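Zallance 机器人操作研究项目组招聘研究助理并征集实验参与者

Zallance 机器人操作研究项目组隶属于 Rusitz 研究所，长期从事机械臂抓取、放置与任务分解方法的研究。根据项目第二阶段工作安排，现面向社会公开招聘研究助理两名，同时征集遥操作实验参与者若干名。有关事项公告如下。

分享 7 评论 4

一、项目背景

项目第一阶段围绕一个具体问题展开：在示范数据总量不变的条件下，示范者在动作中途的停顿与修正是否应当保留。以往的通行做法是在数据整理环节将停顿、回退和二次对准剪除，只留下平顺的轨迹。项目负责人 Rosalía Lorente 提出的“保留修正”方法则要求完整保存上述片段，并由标注人员为每一处修正标明起点、终点和原因类别。

第一阶段共采集有效示范 512 条，其中 351 条含有至少一处修正。在相同的训练设置下，使用完整示范训练的策略在物块初始位置发生变化时，放置成功率高于使用剪除版示范训练的策略；在物块位置固定的条件下，两者差别不明显。项目组同时注意到，标注人员对“对准不足”与“抓取点偏移”两类原因的判断一致性偏低，这一问题直接影响后续分析，也是本次增聘人员的主要考虑。

第二阶段将沿用第一阶段的基本任务，即由机械臂依次抓取桌面上的彩色物块并放入容器，在此基础上增加容器位置变化、抓取次序变化和口头指令三种条件。第二阶段的数据采集在 Lasthorpe 实验楼进行，标注与分析工作在 Rusitz 研究所本部进行。

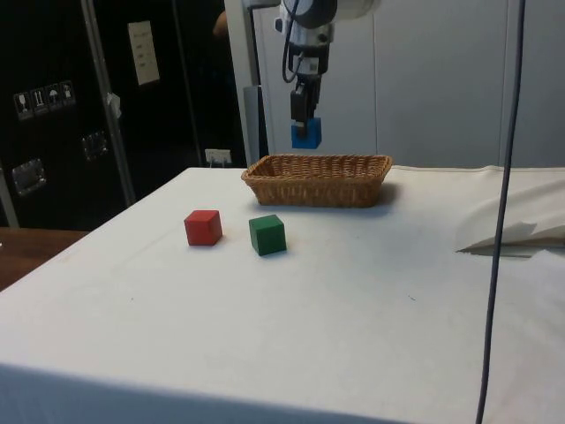 本页最后更新：二月

双指夹爪夹持蓝色方块移至藤编篮上方，红色与绿色方块仍在白色桌布上，属于上述基本任务中的一个环节。研究助理须能够独立完成此类任务的场地布置、物块复位和逐条记录，并在标注时准确区分接近、抓取、转移、释放四个阶段。

二、研究助理岗位

（一）岗位职责

1. 按照采集规程布置工作台面，核对物块与容器的初始位置，填写每条示范的记录表。

2. 指导实验参与者完成遥操作练习，在正式采集过程中负责现场安全监护。

3. 对示范数据进行阶段标注和修正标注，参加标注一致性核对，并就分歧条目提交书面意见。

4. 协助维护 Cordero 标注平台中的类别说明和示例条目。

5. 完成项目负责人交办的其他与研究有关的工作。

（二）应聘条件

1. 具有自动化、计算机、机械工程、心理学或相近专业本科及以上学历。应届毕业生可以应聘。

2. 能够使用 Python 处理表格和时间序列数据，了解坐标变换的基本概念。

3. 工作细致，能够长时间从事重复性标注工作，书面表达清楚。

4. 有机械臂操作、视频标注或行为编码经验者优先。熟悉评分者一致性统计方法者优先。

（三）聘期与待遇

岗位为全职，首个聘期一年，试用期两个月。聘期届满经考核合格的，可以续聘。薪酬按照 Rusitz 研究所研究辅助人员标准执行，依法缴纳社会保险和住房公积金。在 Lasthorpe 实验楼值班期间提供午餐。研究助理对论文有实质贡献的，依照研究所署名规定列为作者。

三、实验参与者

（一）参与内容

参与者使用手持控制器远程操作机械臂，按照指令将物块放入容器。每位参与者须到场两次，第一次为练习，第二次为正式采集，两次均安排在上午。操作过程中允许停顿、重试和调整，参与者无须追求速度，也不会因放置失败而被扣减报酬。

（二）参与条件

1. 年满十八周岁，视力或矫正视力正常，能够辨别红、绿、蓝三色。

2. 双手活动无障碍，左利手与右利手均可报名。

3. 不要求具有机器人操作经验。第一阶段的参与者不得重复报名。

（三）报酬与权利

参与者完成两次到场后领取报酬，并按规定报销市内交通费用。仅完成练习的，领取练习部分的报酬。参与者可以在任何时候退出实验，无须说明理由；退出后可以要求删除本人的操作记录。已经汇入统计结果且无法识别个人的数据不在删除范围之内。

采集内容包括机械臂的运动轨迹、控制器输入和工作台影像。参与者的姓名与联系方式同实验数据分开保存，仅用于预约和报酬发放。实验方案已经研究所伦理审查程序批准，知情同意书在练习开始前当面签署，参与者自留一份。

四、报名方式

应聘研究助理者，请提交个人简历、成绩单复印件和一份不超过两页的说明。说明应当结合自身经历，阐述应聘者如何处理过一项判断标准不够明确的分类或记录工作。材料齐全者由项目组进行初审，初审通过者参加面试和实操考核。实操考核的内容为对一段示范影像进行阶段标注，现场提供标注手册，不要求事先准备。

报名参加实验者，请填写参与者登记表，注明惯用手和可到场的时段。项目组将按照登记次序安排预约，并以电子邮件形式确认。未收到确认邮件的，请勿自行前往实验楼。

两类报名均通过 Rusitz 研究所网站“招聘与征集”栏目办理，不接受现场递交材料。研究助理岗位招满即止；实验参与者的征集持续至第二阶段采集结束。未录用者的应聘材料由项目组统一销毁，不予退还。

五、其他事项

研究助理与实验参与者的身份不得兼任。项目组成员的直系亲属不得报名参加实验。第一阶段的标注手册和修正类别说明可以在项目页面下载，应聘者在提交材料前宜先行阅读。

本公告由 Zallance 机器人操作研究项目组负责解释。

Rusitz 研究所
Zallance 机器人操作研究项目组

评论（4）

远山：请问在读硕士能不能应聘研究助理？公告里写的是全职，不知道有没有兼职名额。

项目组回复 远山：本次两个岗位均为全职，在读学生可以报名参加实验。

小满测数据：读了标注手册，“对准不足”和“抓取点偏移”那一节的例子确实有点难分，希望第二版能多放几段失败的示范。

Kelvin_W：登记表已填，选的是左利手，等确认邮件。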